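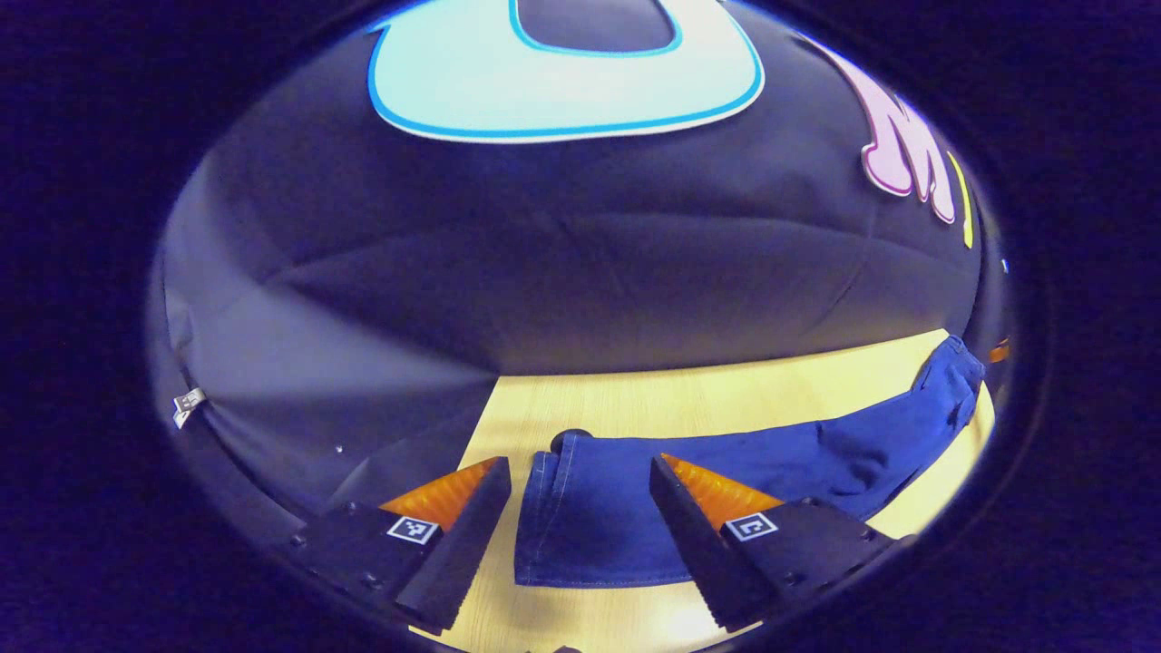 Does the driver need the wrist camera to be calibrated before it will report gripper width?

Width comes from the two finger tags, so the intrinsics file has to be present and has to match the lens. Without one the node starts, publishes the raw video and leaves the width topic silent.

Search this project
Search

grundix-width

Gripper opening from fiducial tags, for hand-held and arm-mounted Grundix grippers. Part of the Drimley tooling set. Reads a fisheye video stream or a recorded file and writes one width value per decoded frame, with a validity flag.

Status

Used daily on cloth-handling recordings. The API is stable except for the replay module, which will change once Oren moves to the new log format.

What it expects

One square tag on the top surface of each finger, each with a different pattern. If both fingers carry the same pattern the detector can't tell left from right and every frame is flagged invalid. Tag size is set in config/tags.yaml and defaults to 14 mm, measured across the black area and excluding the white border.

The lens model is equidistant fisheye. Pinhole intrinsics will load without complaint and give wrong widths, worst when the fingers are fully open and the tags sit near the rim of the image circle. A check for this is on the list.

Install

pip install -e .
grundix-width check config/tags.yaml

Python 3.6 or later. OpenCV must be built with the contrib modules.

Use

Live stream:

grundix-width live --rate 60 --tags config/tags.yaml --lens config/lens.yaml

Recorded file:

grundix-width replay session.mp4 --out session_width.csv

Output columns are frame, t, width_mm, valid and source. The source column reads "both" when both tags were decoded, "left" or "right" when one was lost and the width was mirrored from the other, and "hold" when neither was found and the last good value was carried. Hold lasts for 12 frames, then valid goes to zero.

Mirroring assumes the fingers travel symmetrically about the gripper centreline. It's fine for the standard linkage. Turn it off with --no-mirror if the fingers have been refitted or one has been shimmed.

Garments

Most of our recordings are denim, towels and shirts on a tabletop, and fabric causes most of the dropouts. A fold that rides up over a finger can hide a tag completely. Heavy seams keep the fingers apart at full close, so a non-zero width on a grasp is normal and shouldn't be clipped. The zero offset must be taken with nothing between the pads:

grundix-width zero --lens config/lens.yaml

Redo the zero whenever pads are swapped. The offset is stored beside the lens file and is read at start-up only.

Printed fabric in the background sometimes yields false candidates. These are rejected by ID, then by position: anything outside the finger region in config/region.yaml is dropped before pose is solved. Pale lettering on a dark backdrop has not produced a valid ID in our logs, though it does slow the candidate search.

Known issues

Baloch exporter writes timestamps in milliseconds, replay reads seconds. Pass --time-scale 0.001.

Replay stops early on files with a damaged index. Last seen at frame 1959 of an October recording — remuxing the file fixes it.

Motion blur at low exposure settings is treated as a lost tag. There is no deblurring and none is planned.

Licence

Internal use. Ask before redistributing the sample recordings.

Last updated: 18 Nov 2020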